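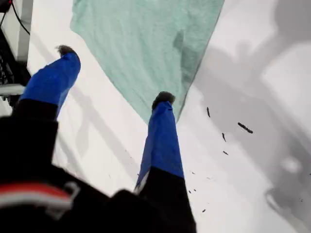
Zoning Board Continues Hearing on Koller Street Garage

The hearing about the old garage at 35 Koller Street will continue at the next meeting of the Zoning Board, in the second half of February. The owner, Farhad Sharifi, asks for permission to change the building into two apartments. The garage stands closer to the side line of the lot than our present code allows, and for this he needs a variance.

Mr. Sharifi told the board that he doesn't plan to make the building higher or wider. One apartment will be on the ground floor and the other one upstairs, each with its own entrance from the yard. His drawings, made by the Ostever office, show four parking places behind the building.

Most of the questions from neighbors were about these parking places. Two families on Ikelano Lane said that the rain water already runs from the yard into their gardens, and they are afraid that more pavement will make it worse. The board asked Mr. Sharifi to bring a drainage plan and to show if gravel can be used in place of asphalt. He agreed to this.

There was also a long discussion about the row of old maples on the north side. The drawings show that one tree must be removed. A neighbor asked if the driveway could be moved a little to save it, and the architect promised to look at this again.

Letters were sent to all owners within 500 feet of the lot. If you live inside this distance and didn't receive a letter, please tell the village clerk, so that your address can be corrected in the list.

The drawings can be seen at the clerk's office during the usual hours, and copies of the small size are free. Written comments will be accepted until the day of the meeting. Please write your name and street address on them, otherwise they can't be read into the record.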